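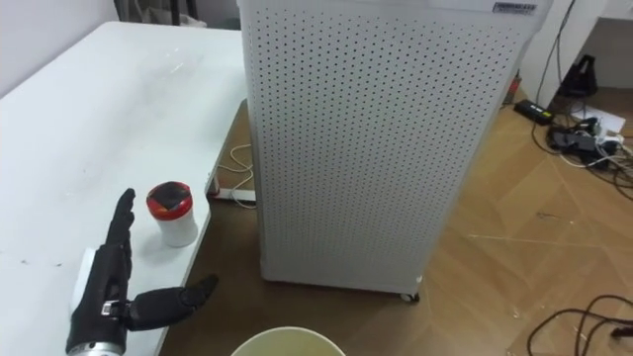
2장. 설치와 첫 편물

Pletach 수동 편물기는 평평한 곳에 고정해야만 제대로 움직입니다. 무릎 위, 침대 위, 다림판 위에서도 움직이기는 하는데, 그렇게 나온 결과물을 목도리라고 부를지는 각자의 양심에 맡깁니다. 작업대가 새것일 필요는 없습니다. 사진의 흰 테이블처럼 옅게 긁힌 자국이 있고 가장자리 쪽에 작고 어두운 얼룩이 몇 군데 남은 상판이라도 상관없습니다. 편물기는 외모를 따지지 않습니다. 다만 수평은 집요하게 따집니다.

이 장은 상자를 연 순간부터 시험편 한 장을 뜰 때까지를 다룹니다. 무늬 뜨기는 4장, 울면서 코를 되살리는 방법은 6장에 있습니다. 6장은 미리 읽어 두셔도 좋습니다.

2.1 구성품 확인

본체(바늘 60개 장착)
캐리지
고정 클램프 2개
실 안테나와 장력판
코 옮김 바늘 3종
시작용 빗과 추
단수 카운터
예비 바늘 한 봉지
이 설명서

참고: 실은 들어 있지 않습니다. 상자 겉면의 스웨터도 들어 있지 않습니다. 두 번째 문의가 의외로 많습니다.

2.2 작업대 준비

1. 상판 위의 물건을 모두 치웁니다. 머그잔도 물건입니다.

2. 본체 양쪽 끝에서 벽이나 책장까지 25 cm 이상 띄웁니다. 캐리지는 본체 밖으로 조금 나갔다가 돌아오는 버릇이 있으며, 벽지가 있는지 먼저 확인하지 않습니다.

3. 상판 앞쪽 모서리 아래로 클램프가 들어갈 공간이 있는지 손으로 더듬어 봅니다. 서랍이 달린 책상은 대개 이 단계에서 탈락합니다.

4. 클램프가 닿을 자리를 천으로 닦습니다. 물기가 있는 천을 썼다면 상판이 마른 뒤에 다음으로 넘어갑니다. 세제는 필요 없습니다. 가구용 왁스는 절대 쓰지 마십시오. 왁스를 바른 상판에서 편물기는 천천히, 그러나 확실하게 사용자에게서 멀어집니다.

주의: 유리 상판에는 설치하지 마십시오. 클램프를 얼마나 살살 조일 생각인지는 고려 대상이 아닙니다.

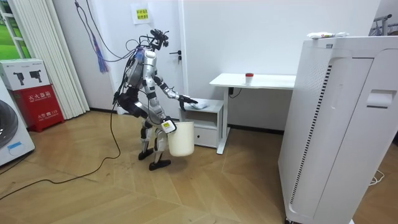

2.3 본체 고정

1. 본체를 상판 앞쪽 모서리에 나란히 놓습니다. 바늘이 튀어나오는 쪽이 사용자를 향해야 합니다. 반대로 놓으면 설명서의 왼쪽과 오른쪽이 전부 바뀌는데, 그 버전의 설명서는 인쇄하지 않았습니다.

2. 클램프를 본체 양 끝의 홈에 끼우고 아래에서 나사를 돌립니다. 한쪽을 끝까지 조인 다음 다른 쪽으로 가지 말고, 좌우를 번갈아 조금씩 조입니다.

3. 본체를 앞뒤로 가볍게 흔들어 봅니다. 작업대와 함께 움직이면 정상입니다. 본체만 움직이면 2번으로 돌아갑니다. 작업대가 삐걱거리는 소리는 보증 대상이 아닙니다.

4. 캐리지를 오른쪽 레일에 얹고 왼쪽 끝까지 한 번 밀어 봅니다. 실은 아직 걸지 않습니다. 중간에 걸리는 느낌이 나면 힘으로 밀지 말고 되돌린 뒤, 바늘이 모두 뒤쪽 위치(A)에 있는지 확인하십시오.

주의: 걸린 캐리지를 힘으로 밀면 바늘이 휩니다. 예비 바늘을 한 봉지 넣어 드린 까닭을 여기서 알게 되는 분이 많습니다.

2.4 안테나와 실 걸기

1. 안테나를 본체 뒤쪽 구멍에 세웁니다. 딸깍 소리가 나야 합니다. 소리가 나지 않았는데 서 있다면, 그것은 잠시 서 있는 것입니다.

2. 콘에 감긴 실을 본체 뒤 바닥에 놓습니다. 처음에는 Gramia 중간 굵기 500 g 콘처럼 매끈하고 밝은 색 실을 권합니다. 검은색 모헤어로 시작하는 분도 계십니다. 그분들의 용기에 경의를 표하며, 6장을 다시 안내해 드립니다.

3. 실 끝을 장력판 사이로 지나게 한 뒤 안테나 끝의 고리에 겁니다. 이어서 캐리지의 실 구멍까지 내립니다.

4. 실을 손으로 살짝 당겨 안테나가 활처럼 휘는지 봅니다. 전혀 휘지 않으면 장력판을 한 칸 조입니다. 낚싯대처럼 휘면 두 칸 풉니다.

참고: 손으로 감은 공 모양 실은 굴러다닙니다. 콘에 옮겨 감거나 깊은 그릇에 담아 쓰십시오. 고양이가 있는 집은 뚜껑도 준비하십시오.

2.5 첫 시험편

1. 가운데를 기준으로 바늘을 양쪽 같은 수만큼 앞쪽 위치(B)로 뺍니다. 욕심이 나더라도 전체 60개를 다 쓰는 일은 다음 주로 미룹니다.

2. 캐리지의 다이얼을 5에 맞추고 왼쪽으로 한 번 보냅니다. 바늘에 실이 지그재그로 걸립니다.

3. 시작용 빗을 실 사이로 걸고 추를 답니다. 빗은 가운데에 달아야 합니다. 한쪽으로 치우치면 시험편도 같은 쪽으로 치우칩니다.

4. 단수 카운터를 0으로 돌립니다. 카운터는 1,918단에서 멈추고 그다음부터는 세지 않습니다. 왜 하필 그 숫자인지 설계 쪽에 물어보았으나 납득할 만한 답은 받지 못했습니다. 그보다 긴 것을 뜨실 분은 종이와 연필을 준비하십시오.

5. 캐리지를 일정한 속도로 좌우로 움직입니다. 끝 바늘을 완전히 지난 다음에 방향을 바꾸십시오. 덜 지난 상태에서 되돌리면 마지막 코가 빠지고, 마지막 코가 빠지면 그 옆의 코도 생각이 많아집니다.

6. 손바닥만 한 길이가 되면 실을 자르고 빗과 추를 먼저 뗀 뒤, 4장 첫머리의 방법으로 코를 막습니다.

주의: 추를 떼기 전에 실을 뺀 캐리지를 움직이면 시험편 전체가 바닥으로 떨어집니다. 추도 함께 떨어집니다. 발의 위치를 미리 확인하십시오.

2.6 다른 회사 부속품과 함께 쓰기

Fahy의 리브 부착 장치는 레일 간격이 같아 어댑터 없이 끼울 수 있습니다. 나사는 Fahy 쪽 것을 쓰십시오. 저희 나사가 조금 더 길고, 그 조금이 바늘판에 닿습니다.

Bandano 무늬 카드는 크기가 같아 보이지만 구멍 위치가 한 칸 어긋납니다. 넣으면 들어가기는 합니다. 눈송이 무늬를 넣었는데 게가 나왔다면 원인은 이것입니다. 게가 마음에 드시면 그대로 쓰셔도 됩니다.

2.7 작업을 마친 뒤

1. 바늘을 모두 A 위치로 밀어 넣습니다.

2. 캐리지를 레일에서 빼고 뒤집어 솔로 보풀을 털어 냅니다.

3. 안테나를 분리해 눕혀 둡니다. 세워 두면 지나가는 사람의 소매가 걸립니다.

4. 본체를 옮길 때는 클램프를 먼저 푸십시오. 작업대째 들어 올리려는 시도는 권장하지 않습니다.

설명서 개정일: 2023년 9월 16일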